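Subject: Re: [stagelight] Colored light on white surfaces, black drapes behind

On Saturday a member of the list wrote:

> We have a small hall with black drapes and a dark floor, and
> all our set pieces are painted white. With plain light they
> look flat. With strong color they look nice, but my eyes get
> tired, and the drapes start to show their folds. Do you light
> the drapes at all? And which color do you begin with?
>
> Also, is 16 fixtures too much for a room with 46 seats?

Hello all,

I will try to answer in order, and please excuse my English.

We do not light the drapes. Our side lights are turned a little down and toward the audience, so most of the spill goes to the floor. If you still see folds, move the drapes back by one step before you change any lamp. This costs nothing.

About the color, I always begin with cool blue at a low level. On white it shows the round shapes very well, and you can look at it for a long time. Pink and magenta I keep for short moments. They are beautiful, but after a while the white does not look white anymore, even when you go back to plain light.
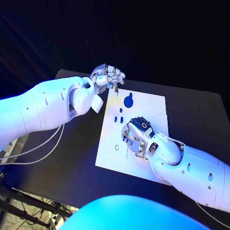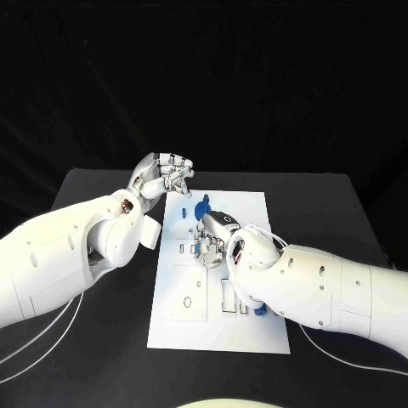
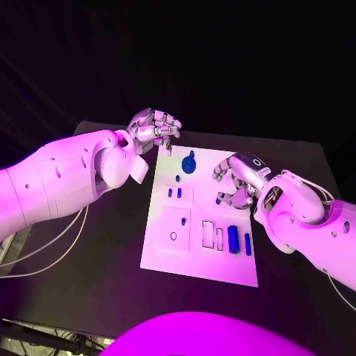 White against black, the last one in pink and magenta

Posted by Hafþórsson
to the stagelight list, message 3019

For the change between the two colors, please make it slow. In Ranau, where I worked before, the desk was an old Bronico with no memory for long fades, and we moved the faders by hand. It was not exact, but the public never complained. Now we have a Handari desk and I use fades of up to 46 seconds.

Sixteen fixtures is not too much if you do not use them all together. I would hang four from each side and two from the front, and keep the rest for special moments. Check the load on each circuit first – in old halls the labels are often wrong. Ours said one thing on the panel and another thing on the plan.

One more point about the white paint. Glossy paint gives small hard reflections, and matte paint gives a soft look but becomes dirty quickly. I prefer something between them. If your pieces are already glossy, move the side lights a little higher and look again from the back row.

There was a long discussion about drapes in message 427, in the July archive. It is worth reading, also for the part about fire treatment, which I do not know well enough to give advice.

What desk do you have, and can it save the fade times separately for each color?

Best regards,
Hafþórsson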